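Folding Table FAQ
Vondard Laundry Co-op, Trastport
Last updated July 28, 2019

Do I have to fold my washing here?
No. You're free to carry it home in a ball and deal with it in June, as many members do. The table is there for anyone who'd like to find a shirt before then.

How do I start on a T-shirt that has come out as a lump?
Find the hem. It's the longest straight edge and usually the only part of the garment still behaving itself. Lay it towards you, then work upwards, pulling out the twists until you meet a collar. If you meet a second collar, you have two shirts.

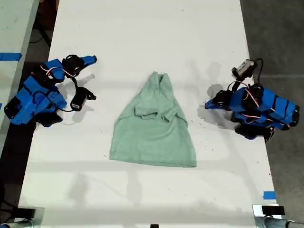
Once the shoulders are level, turn the shirt face down and smooth it from the middle outwards. Bring each side in, sleeve included, then fold the hem up to the collar. There is a faster method involving a pinch and a flick of the wrists. It takes 2 seconds in the videos and the better part of an evening in Trastport.

Why does the table have to be white?
It shows the dirt, which we regard as a feature. The old one was a speckled brown and could have been hiding anything, and when we finally scrubbed it, it was. Wipe the top down before you put clean things on it. Lint, grit and small dark bits of whatever was in your pockets will all transfer happily to a pillowcase.

Can I use spray cleaner?
A damp cloth does the job. If you must spray, spray the cloth, and wait for the surface to dry before you put your whites on it.

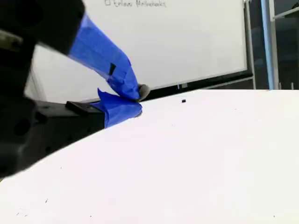
Feditz Household Papers, no. 746, p. 90

What happens to things left on the table?
Buttons, washers and small unidentified objects go in the jar. The jar currently holds roughly 1,000 items, none of which anybody has ever claimed. Clothing goes on the shelf under the window for a month, then to the D'Souza linen exchange, where you may buy your own jumper back at a very fair price.

Should towels and shirts be folded the same way?
Towels are easier and people still manage to make a mess of them. Pick up a corner, run your fingers along the edge to the next corner, give it a shake and fold lengthwise before you fold across. Grabbing a towel by the middle gets you a tent.

Do I need to separate coloured towels from white ones while folding?
Clean and dry, they can share a table without incident. Keep them in different piles if you're particular about your cupboard. The colour trouble happens in the machine, and by the time you're folding, you've either got away with it or you now own pink towels.
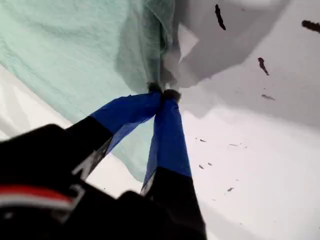
A reader writes that the middle is a perfectly good place to start. Pick it up there, let the corners drop, and they show themselves without any fumbling about. I've folded towels like that for years and my cupboard shuts, thank you.

We have tried this and concede that the corners do drop. Whether they're the corners you wanted is another matter - members may please themselves.

Is a rolled shirt considered folded?
By campers, yes. A roll saves space in a bag and nothing much on a shelf, where it will sit until someone opens the door.
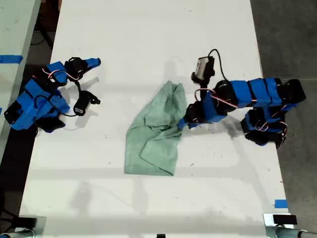

Green cloth on the white table, unfolded.

How long may I take?
Until you've finished or somebody sighs behind you. Fitted sheets are allowed, although we'd ask that you keep your language civil and take the far end.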